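## Kotlow corner sofa with chaise

A large sectional in beige leather, made for family rooms and show flats. The headrests adjust one by one — lift them for film night, drop them for a lower back line. The chaise is deep enough to lie on.

Sold with a 90-day return period. Delivery takes 18 working days from our Tudlow warehouse. Old sofas can be taken away if you ask when ordering. 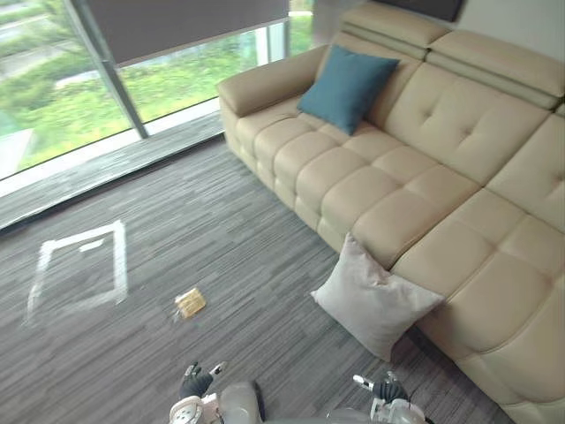
### Care and cleaning

Dust the tufted back and the seams between the seat squares with a soft brush. Wipe marks with a damp cloth and dry at once. Throw cushions are sold separately, in the Grastside range.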